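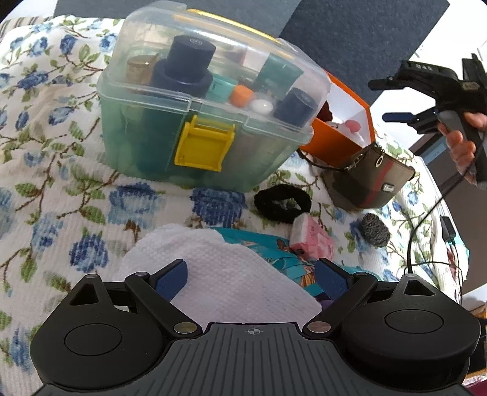 J'ai acheté la boîte de rangement Malia au mois de juillet, pour mettre fin au bazar de flacons et de petits objets qui traînait dans ma chambre. Je voulais un modèle transparent avec couvercle et poignée, que je puisse poser sur le lit le temps de trier et remettre ensuite sur l'étagère. J'ai pris la version bleu-vert, à poignée et fermeture jaunes. Le plastique est translucide, un peu trouble, mais on reconnaît sans ouvrir une grande bouteille noire, un couvercle blanc ou un bouchon orange. Pour retrouver quelque chose le matin, cela me suffit.

Je précise que je l'ai payée moi-même, au magasin Brotmont d'Irnville, et que je n'ai aucun lien avec la marque. Elle m'a coûté 24 euros. C'est plus cher qu'un bac ordinaire de supermarché, et c'est la première chose que m'a dite ma sœur.

Le volume

La fiche ne donne pas de litrage, seulement les dimensions extérieures et un poids à vide de 1458 grammes. À l'usage, la hauteur est le vrai point fort. Le couvercle est bombé et les bouteilles hautes tiennent debout, ce que je n'avais jamais réussi à faire avec mes anciennes boîtes plates où tout finissait couché, avec une fuite de temps en temps. Je mets les grands contenants d'abord, puis les petits pots devant, et les choses molles au fond.

Par contre il n'y a aucun compartiment. Les petits objets descendent et on les perd. J'ai ajouté des pochettes en tissu, achetées à part. Un simple plateau amovible aurait réglé la question et je ne comprends pas que Malia n'en vende pas, même en option.
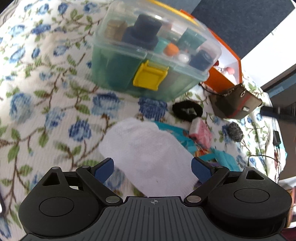

Je ne m'en sers pas que pour les produits de toilette. Quand je fais le tri de la chambre, je sors tout sur le couvre-lit, les tissus d'un côté, les accessoires de l'autre, et je décide ce qui retourne dans la boîte. Les élastiques, les chouchous et les petites boîtes en carton y vont sans problème. Les câbles et les chargeurs, j'ai essayé pendant quelques semaines et j'ai arrêté : ils s'emmêlent autour des pots et on tire tout avec. Ils sont maintenant dans un tiroir.

Pour les sacs, même petits, je déconseille aussi. Ils prennent toute la place et une chaîne métallique raye le plastique de l'intérieur. J'ai déjà deux marques bien visibles sur un côté.

La fermeture et la poignée

Les attaches se clipsent avec un bruit net et demandent un peu de force. Au début j'ouvrais à deux mains. Maintenant elles se sont assouplies et un pouce suffit, sans que le couvercle se soit ouvert tout seul une seule fois. La poignée est solide. Je porte la boîte pleine d'une pièce à l'autre sans que le couvercle se déforme, mais je ne ferais pas un long trajet à pied avec, le bord est assez fin et il marque les doigts.

Elle n'est pas étanche. Ce n'est écrit nulle part qu'elle devrait l'être, je le signale pour ceux qui voudraient la laisser sous un lavabo.

L'entretien

Eau tiède, un peu de savon, un chiffon. La poudre et le maquillage partent bien sur les parois, moins bien dans les angles du fond où il faut une vieille brosse à dents. L'étiquette de prix, elle, a laissé une trace de colle que je n'ai toujours pas enlevée complètement. 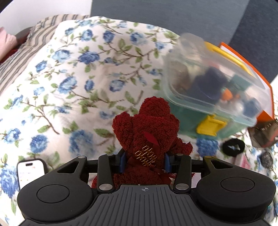 Les peluches restent en dehors. J'en ai quelques-unes auxquelles je tiens et je ne veux pas les serrer contre des flacons. Pour elles j'utilise un panier de la marque Duman, ouvert, qui se remplit n'importe comment et qui convient très bien. Si vous cherchez une seule boîte pour tout mettre, il faudra prendre plus grand que la Malia, ou en prendre deux. Elles s'empilent mal à cause du couvercle bombé – j'ai fait l'essai en magasin – et il faut donc prévoir de la place côte à côte.

Une chose à savoir sur la garantie : elle ne couvre pas les attaches, considérées comme des pièces d'usure. On peut les commander séparément, référence 306, mais le vendeur m'a dit que le délai était de nearly un mois.

Points positifs : hauteur utile, contenu visible, poignée solide, couleur agréable.

Points négatifs : pas de compartiments, se raye facilement, s'empile mal, prix.

Ma note : 7 sur 10. Je la rachèterais, de préférence en promotion.

Tala Hakim, le 15/11/2021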